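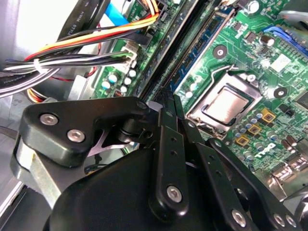
Abb. 12: Hauptplatine mit Prozessorsockel und Kabelbündeln im geöffneten Gehäuse

4.2 Netzwerkprofile für wechselnde Standorte einrichten

Mit der Standortverwaltung von Rovholm können Sie Netzwerkeinstellungen als Profil speichern und an einem anderen Arbeitsort wieder aufrufen. Ein Profil enthält die IP-Konfiguration, die Namensserver, den Proxy und den Standarddrucker. Kennwörter werden getrennt im Schlüsselspeicher des angemeldeten Benutzers abgelegt.

Voraussetzungen

Sie benötigen ein Benutzerkonto mit Administratorrechten. Auf der Systempartition müssen mindestens 295 MB frei sein. Bestehende VPN-Verbindungen sind vor Beginn zu trennen.

Neues Profil anlegen

1. Öffnen Sie die Systemsteuerung und wählen Sie »Rovholm Standorte«.
2. Klicken Sie auf der Registerkarte »Profile« auf »Neu«.
3. Geben Sie eine eindeutige Bezeichnung ein, zum Beispiel »Brustura Büro«. Zulässig sind Buchstaben, Ziffern, Leerzeichen und Bindestriche.
4. Wählen Sie unter »Adapter« die Netzwerkkarte aus, für die das Profil gelten soll.
5. Legen Sie fest, ob die IP-Adresse automatisch bezogen oder manuell eingetragen wird. Bei manueller Eingabe sind auch Subnetzmaske und Standardgateway anzugeben.
6. Tragen Sie bei Bedarf den Proxyserver mit Portnummer ein.
7. Bestätigen Sie mit »Übernehmen«.

Hinweis: Das Profil wird erst wirksam, wenn es auf der Registerkarte »Aktiv« ausgewählt wurde. Das Speichern allein ändert die laufende Verbindung nicht.

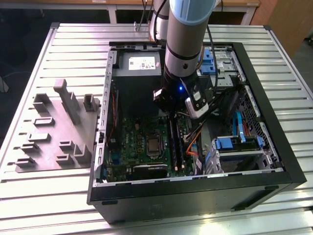
Abb. 13: Liegendes Towergehäuse bei abgenommener Seitenwand, Netzteil oben links

Automatischen Wechsel aktivieren

Die Standorterkennung vergleicht die Kennung des Gateways mit den gespeicherten Profilen. Der Abgleich erfolgt bei jeder Anmeldung und nach jedem Wechsel des Netzwerks.

1. Markieren Sie das Profil und klicken Sie auf »Eigenschaften«.
2. Aktivieren Sie »Standort automatisch erkennen«.
3. Klicken Sie auf »Gateway einlesen«. Der Rechner muss dabei mit dem betreffenden Netzwerk verbunden sein.
4. Stellen Sie die Wartezeit ein. Voreingestellt sind 12 Sekunden.
5. Schließen Sie das Fenster mit »OK« und melden Sie sich neu an.

Achtung: Weisen Sie dieselbe Gateway-Kennung nicht zwei Profilen zu. Rovholm verwendet in diesem Fall das zuletzt geänderte Profil - eine Warnmeldung erscheint nicht.

Profile übertragen

Über »Datei« und »Exportieren« lassen sich Profile in einer Datei sichern und auf einem weiteren Rechner importieren. Exportdateien der Version 2 können mit älteren Versionen nicht gelesen werden. Die Adapterzuordnung ist nach dem Import zu prüfen, da sie an die Hardware des Ausgangsrechners gebunden ist.

Wird ein Profil nach dem Import grau dargestellt, fehlt der zugeordnete Adapter. Öffnen Sie »Eigenschaften«, wählen Sie einen vorhandenen Adapter und speichern Sie erneut. Zur Fehlersuche mit dem Protokoll »Herlow« siehe Abschnitt 4.5.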